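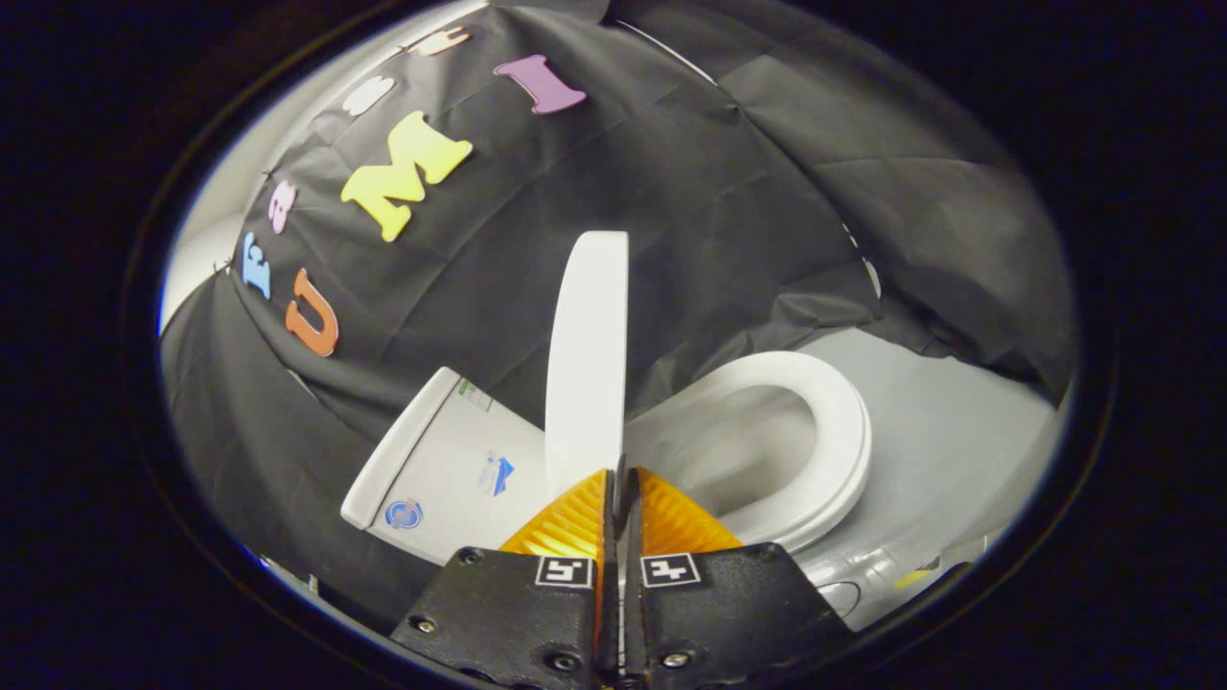 Stermont Water and Sewer District
Minutes of the Regular Meeting, January
Grisbridge Road Office, Main Meeting Room

1. Opening and quorum

The chair called the meeting to order at 6:30 p.m. Four of five board seats were filled and a quorum was declared. The district manager, the operations supervisor, the billing clerk and the district engineer attended for staff. The consulting engineer joined by telephone for item 5 only.

2. Approval of prior minutes

The December minutes were approved with one correction. In item 6, "Mussa Creek interceptor" is to read "Mussa Creek lateral." The interceptor was not under discussion.

3. Public comment

A resident of the Pekeck subdivision asked when the temporary patch over the valve replacement on the lower loop road would be paved. The operations supervisor stated that the asphalt plant is closed for the season and that permanent paving is scheduled for April. The resident asked that the patch be checked after each thaw. Staff will add it to the weekly drive list.

A second resident asked whether the sewer base charge applies to a house left vacant over the winter. The billing clerk confirmed that it does. The base charge covers debt service and fixed operating costs and is not tied to use. A shutoff request stops the water volume charge only.

4. Operations report

Plant flow was within permit limits for the full month. Influent rose during the rain at midmonth and returned to the seasonal range within three days. No overflow was recorded at any manhole or station.

Grisbridge lift station: Pump 2 was pulled for a seal leak. The seal and the lower bearing were replaced and the pump went back in service on the second attempt. The first start tripped on overload because two phase leads had been landed in the wrong order. The leads are now tagged. Pump 1 carried the station in the meantime.

Mussa Creek lateral: Root cutting was completed from the upper cleanout to the junction manhole. Video inspection after cutting showed one offset joint, graded moderate. Repair is deferred to the summer work list.

Service calls: Staff responded to 12 backup calls. Nine were on the private side of the cleanout. The remaining three were traced to wipes in the public main on one block in Pekeck. The main was jetted and will be jetted again in March.

A board member asked whether the door hangers on wipes had been delivered to that block. They had been delivered to the east side only. Staff will complete the west side.

5. High-use toilet replacement rebate

The district engineer presented the draft terms for the proposed rebate. The program would apply to toilets installed before the current plumbing code took effect in the district. District records show 1228 residential accounts in service, of which an unknown share still have older fixtures. The engineer recommended against a door-to-door survey and proposed that the application form serve as the count.

Draft terms as presented:

Rebate of $200 per toilet, limit two per account.
Account must be current at the time of application.
Replacement fixture must carry a published flush volume at or below the code limit.
Proof of purchase and a plumber's invoice or a staff visit required.
Old fixture to be taken out of use and not resold.

Discussion followed on the staff visit. The operations supervisor noted that each visit takes almost 29 minutes with travel and that the crew has no open hours in May or June, when hydrant flushing is done. The billing clerk suggested that dated photographs be accepted in place of a visit. The consulting engineer had no objection but asked that the form state clearly that the tank and the bowl must both be replaced. Replacing the tank alone can leave a bowl that does not clear at the lower volume, and the customer then flushes twice.

One member asked whether rental units should be included. The chair's view was that the rebate should follow the account holder, whether or not that person lives at the address. A tenant who holds the account would need written consent from the owner. The terms will be revised to say this.

The question of lower sewer flow was raised. The consulting engineer stated that the expected reduction is small compared with seasonal swings and that the flat section below Grisbridge is the only reach where solids might settle. That reach is already on the quarterly jetting list. No change was recommended.

Motion to direct staff to revise the draft terms and return them in February, with photographs accepted as proof of installation. Seconded. Carried, four in favor, none opposed.

6. Meter reading

Radio heads in the upper Pekeck zone continue to drop reads in cold weather. The vendor has replaced the batteries in the affected units under warranty. Accounts with two missed reads in a row will be read by hand and not estimated.

7. Correspondence

A letter was received from the county road department on planned culvert work at Mussa Creek. The district has a water main within the work limits. The engineer will send record drawings and request 48-hour notice before digging.

8. Items for February

Revised rebate terms. Summer work list, first draft. Rate schedule for bulk water sales.

9. Adjournment

Motion to adjourn was made and seconded. Carried. The meeting closed at 8:05 p.m.

Minutes prepared by the district clerk's office. Subject to approval at the next regular meeting.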